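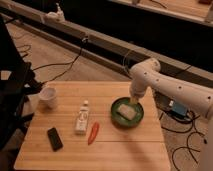

A white arm reaches into a green bowl. Clearing a table remains one of the harder jobs you can give a machine.

The dishwasher took over one chore and left two behind. Somebody still has to clear the table, and somebody has to put everything away afterwards. Firms have been promising to automate both for years. I spent part of December finding out how close they are.

The short answer is that a machine can do a good deal of it, slowly, provided the table is not too crowded. A phone, a cup, a small squeeze bottle and a chili pepper are all easy for a person to pick up, and we do it while talking about something else. To a gripper they are four separate problems. The phone lies flat and offers very little to hold. The cup will tip if it is pushed. The bottle gives when it is squeezed, and the pepper is curved and can roll.

Bowls are worse. The gripper has to go down inside the rim without knocking it, close on whatever is in there and come up again without dragging the bowl along.

Vavora, which sells a tidying arm to care homes, sets its machines a test of 300 pick-ups before they leave the workshop. Its engineers told me the arm now passes on most household objects, but they would not put it in a kitchen with nobody watching. Wet plates are still off the list. So is anything made of thin glass.

Speed is the other trouble. At Demlow, a packing firm with a long history of trying new kit, I watched an arm sort mixed goods into trays. It took 60 minutes to get through 200 items. The woman on the next bench does 570 in the same time and answers the phone as well. The firm keeps the arm on because it will work at four in the morning, when it is hard to find people who want to.

The shop floor has one large advantage over the home. Its trays are always in the same place, the lights stay on and no child has left a shoe in the way. Głowacki, a small maker of grippers, has given up on houses for now and sells only to warehouses and bakeries. Its rival Drulel has gone the other way and wants a kitchen model on sale within two years — a date it has already moved once.

Price may settle the matter before skill does. None of the firms would quote me a figure for a home machine, and one laughed when I asked. A care home can share the cost of an arm across a whole building. A family of four has one table to clear, and it takes them five minutes.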